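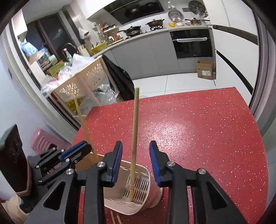 Re: Open day at Rirwood: who went, and was it worth the drive?

From: Oana Roman
To: Fesport members list
Date: May 17, 2021

Bogdan Iordache wrote:

> I couldn't get away from the shop for the Rirwood open day and I'm
> sorry I missed it. Did anybody from the list go? I'd like to hear
> about the kitchen demo in particular. Was it the usual thing where
> somebody presses a button and you watch from behind a rope, or did
> they let people try it? And did you see anything I could use for
> teaching my evening group?

Hi Bogdan, hi all,

I went, and I'm so glad I did! No rope. They ran the kitchen demo in a regular kitchen with a red speckled countertop, and you could stand right at the counter and pick up the hand-held grippers yourself (two of them, one for each hand). Same kind of black linkage we were arguing about on this list in October, with blue ridged pads on the fingertips.

The task was chopsticks into a utensil holder. I know, it sounds like nothing. I thought I'd get bored after one turn and ended up going back in line 3 times. The holder is a cream-white plastic one with narrow slots along the front, and it's light, so if you touch it with the side of a finger it slides away from you. You want one gripper steadying the holder and the other bringing in the stick, and then you find out how much your wrist does that you never think about. Getting a stick to stand up in there is fine. Getting the second one past the back rim without knocking the first was where I kept losing it.

Short pieces of stick lying flat on the counter are worse. The pads have to come down almost level with the surface before they'll close on anything that thin, and my first instinct was to push harder, which does no good at all. The woman from Lososau who was running the station told me to come in slower and let the pads do the work. She was right and I was still bad at it.

What I liked best was the talk afterward. They've collected 3008 hand-guided runs so far, 600 of them with thin objects, and they were very open about how many of those they'd throw out today. They showed us a few of the bad ones too — more useful to me than the good ones. One whole batch was no help to them because everybody had put the holder in the same spot every time. Now they move it between runs and leave the rest of the kitchen however it happens to be that day, pans on the stove, bags on the rack, all of it.

There was a second room with the Hodoroagă arm doing a sorting job, but it was down for most of the afternoon and I only caught the end. If somebody else saw it working, please write in, I'd love to know how fast it was.

For your evening group, Bogdan: yes, definitely. You could do the chopstick exercise with a pair of kitchen tongs and any holder from the cupboard. Have people work in pairs, one talking and one moving, and have the talker describe what the hands should do next. We tried that for a few minutes and it got loud and very funny, and by the end we were all talking about contact and angles like we'd been at it for years.

Groups are capped at 16 and ours was full, so sign up early if they run another. Parking is behind the building, the entrance is on the other side, and the sign is easy to miss.

I took four pages of notes and can type them up if people want them. My handwriting gets pretty wild by page three.

Oana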